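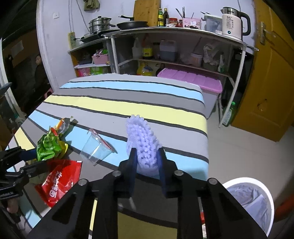
Sleeping in the shop: a talk with Ayman Sfeir

Ayman Sfeir has repaired and refilled mattresses for 16 years. His workshop, Sayegh, has one big window to the street and a long cutting table at the back, and when I came on Thursday he was still eating his breakfast, standing up. He offered me half of it. I took only the coffee.

I wanted to ask him why people sleep badly on good mattresses. He did not like the question very much.

"Who told you the mattress is good?" he said. "The person who sold it. You must ask the back of the person who sleeps."

He learned the work from an uncle, who filled mattresses with wool and opened them each spring to wash the wool and beat it. Customers brought them on the roof of the car. Today most of his work is with foam and springs, but he still keeps the wool customers, 11 families, and he does their mattresses himself and does not give them to his assistant.

The assistant is Amirul Sopacua, who joined the workshop two years ago after a job in a furniture warehouse named Stadari. He is a quiet man and he sewed during all of our conversation. I asked him what surprised him most in the new work.

"The covers," he answered. "I thought the inside is everything. But many times the inside is fine and the cover is too tight, so the foam cannot move under you. We make a new cover, and the customer says we changed the mattress."

Mr. Sfeir agreed with this, and added that old striped ticking is still the cloth he trusts most. It is woven close, so feathers and hair don't come through it. He buys it from a mill called Dunora and complains about the price every time. "They raise it in December, when I am too busy to argue," he told me.

I asked about firmness, because this is what all the advertisements talk about. He put down his cup and pressed his fist on a piece of foam lying on the table.

"A heavy man presses this and it is soft. A child presses it and it is hard. So what is the word on the label for?" In his opinion a person should lie for fifteen minutes on the side, in the position in which he really sleeps, with his own pillow. Most customers lie on the back for one minute with the shoes on, and they feel shy.

How long should a mattress live? Here the two men had different ideas. Mr. Sopacua said ten years, and then you should be honest with yourself. Mr. Sfeir laughed and showed me the order book. Number 408 was a wool mattress from before his time, and he has opened it again three times since then.

"But she turns it," he said about the owner. "Head to feet, every change of season. If you don't turn it, you make a hole and then you sleep in your hole."

He has no love for the thin toppers that are sold to put over an old mattress. He bought one himself, a Zindero, and gave it to the dog. I asked if the dog was content.

"The dog sleeps on the floor," said Mr. Sopacua, without looking up from the needle.

Before I left I asked Mr. Sfeir what he sleeps on at home. He said it is a spring mattress from his wedding, and his wife has been asking him to fix the left side for a long time.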